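Teaching by Hand: What 446 Demonstrations Bought Us
Speaker notes, Kavinda Matubbar

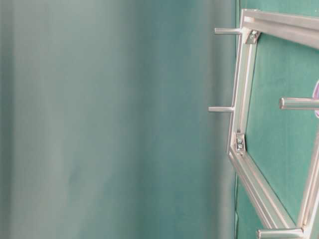

Last changed: November, after the dry run with Chaminda

Opening. Leave the picture up while people sit down. Aluminum frame, metal pegs, green backing. Let them look at the pegs. Ask who would be happy to write a motion program for that. Then ask who would be happy to teach it by remote control. More hands go up the second time, and the rest of the talk is about why I'm not sure they should.

The pitch as I first heard it: grab the arm or pick up the controller, do the job a few times, go home. Say plainly that I liked it. I signed for the Drasuvell trial myself.

What "a few times" meant. We planned on 100 demonstrations. We recorded 768 and kept 446. Pause here. The ones we threw out were mostly people hesitating, backing off and trying again. Chaminda Munasinghe thinks we should have kept more of those, because recovery is what the robot is worst at. He may be right. Don't argue it on stage, he'll be in the second row.

Hand guiding. You feel the contact, good. But your own hand is on the arm, so your push gets mixed into the force readings, and your sleeve gets into the camera view. I haven't seen a vendor slide mention the sleeve.

Remote control. Clean view, no sleeve. No feel either, at least on our setup. Operators slow down near a peg and come at it from whichever side they can see best. The model copies that too. Ask: did we teach the task, or did we teach one operator's bad viewing angle?

The Clalley numbers. Skip if short on time. If not: ask what the success rate was on a fixture moved by a hand's width. They tested on the same fixture they trained on. So did we, the first time.

Cost. 2 operators, plus whoever resets the parts between takes. The reset person never shows up in the budget. Hettiarachchi's old scripted cell looks dull next to this, and I'd still like to see both costed over a full year before anyone calls it obsolete.

Likely question: would I do it again? Yes, for parts that change often. For a job that stays put, show me the comparison first.

Billov slides are in the backup deck. Only if asked.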